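Folding tables, fork and spoon, the side room at Brasby

Quick page, putting this up before I forget what everything is. Valentyna Savchuk has been asking since September for something to send people who want to know what the side room looks like set up for supper, so this is that. More going up as I get to it. Captions are mine, blame me for spelling.

Background for anyone new. The side room is the one past the coats, at the Brasby end of the building. We do a small supper there, early, tables up by 6 and down again the same evening. Folding tables, the kind you remember from somebody's grandmother. Pink marble pattern on top. Not real marble obviously.

The tables came out of the old lunch counter in Kasville when it shut. Stetsiuk, the shop next door to it, had them stacked in the back and wanted the space, so we got them cheap plus a box of trays we've never used. Līga Kairys drove. Two trips, one table came loose in the van on the second and nobody was hurt but the door still has the mark.

People ask about the pattern more than anything else on this site, more than the food even. I used to think it was ugly. Now I'd be sorry to see it go. Pinks, creams, a bit of gray, and then those darker rusty veins going all over. Hides crumbs very well. Too well, wipe it even when it looks clean.

Red edging too, narrow, along the sides. That's the part that goes first on old tables. If you find a bit lifting tell Līga, don't pick at it. She has the right glue, I have the wrong glue, we have established this.

Spoon left, fork right, side by side, near enough parallel. Bowl and tines pointing away from where you sit, handles toward you. Plain stainless. No knife for soup nights or the dumplings, you don't need one and it's one less thing to wash.
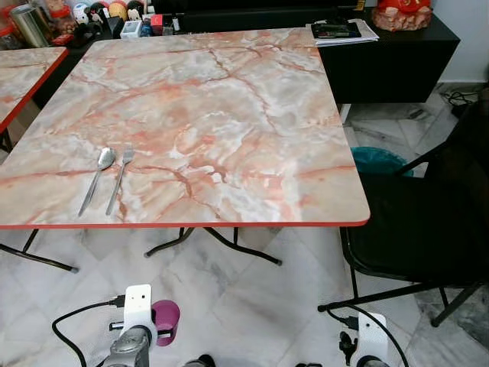
Do the tables need a cloth?

A cloth is only for the holiday supper, when the long white ones come out of the cupboard. The rest of the year the tops get a damp wipe before and after and thats it.

OK more notes, going by what's in the room.

The legs. Black metal, thin, folding, with rubber feet. Put the table on its side to open it, both hands, keep your fingers out of where the legs cross. Then turn it up with a second person if there is one. Don't drag it, even with the rubber feet. Dragging is how the feet come off and then you get the squeak, and then you get me on my knees with a flashlight looking for a rubber foot.

Corners. They're rounded, good for hips. The room is not wide and you will be going past with soup.

Second table. Same top, same red edge, we try to keep matching ones together in this room. The odd brown one lives in the hall and is for coats and the sign-in book. Please leave it there.

The black cabinet. Long and low, runs along the back. It isn't a serving counter!! Everyone tries it. Hot pots go on the trolley, on the cork mats. The cabinet top is for the display and for paper.

The paper. White sheets and booklets, with a dark one on top of the pile. Some of it is recipes, some is old programs, some is who knows. Valentyna says she's going through it this winter. She said that last winter as well. If you need the dumpling recipe ask her for it, don't go digging, the pile slides.

The figurines. These get their own message every few weeks so let me do it here once. People bring them back from trips and leave them on the cabinet, it started with one and went on from there. There's a round white one with a red and black face and a round black one, those are the favorites with the kids. Little colorful ones farther along, reds and yellows and white. A couple small boxes, one red one white. The silver canister is with them too, at the end. Please don't put cutlery in the canister, it has a home and the home is the drawer.

Also up there, at the other end past the papers, the red and pinkish ornament on its pale rocky looking base. Stays put. Heavier than you'd think and last person who moved it to dust chipped something, so dust around it.

Floor. Sweep before the tables go up, not after. Sweeping around folded out legs takes twice as long and you miss the middle.

White wall. Leave the side next to it open, that's the way through to the kitchen and whoever is carrying needs the room.

Some numbers because Valentyna wanted them on here. We seat 16 if both tables in the side room are up and people are friendly, with the extra from the hall pulled in. Supper is at 7. Cutlery is all one pattern now, finally, after we bought a mixed lot from Vinix and spent an evening sorting it on these same tables. The lot number on the carton was 1505, if anyone wants to try and match it. I tried. They had run out of the forks and sent me more spoons, so we are rich in spoons.

Washing up. Forks and spoons go in the left sink first, hot water, then dry them right away with the blue towels. Leave them to drip and they spot, and then somebody complains the spoons are dirty. They aren't dirty they're spotted. Dry them.

Taking down. Wipe, check underneath for gum (yes really), fold the legs in, tops face to face with a blanket between so the pattern doesn't scratch. Stack behind the hall door. Not in front of the heater. Līga put up a sign and the sign fell behind the heater, so now it's written here.

Still to add: the hall, the kitchen shelves with everything labeled, the trolley once the wheel is fixed, the holiday supper with the cloths on. If you have better pictures of any of it send them to Valentyna, she forwards them to me eventualy.

Anyone who wants a turn setting up, come at 5:30 and ask for Līga. Closed shoes please.

Recent galleries
Holiday supper, long cloths out
Kitchen shelves, before labels
Sorting the Vinix cutlery
Kasville lunch counter, last week open
Dumpling night
Hall coat rack, new hooks
Older galleries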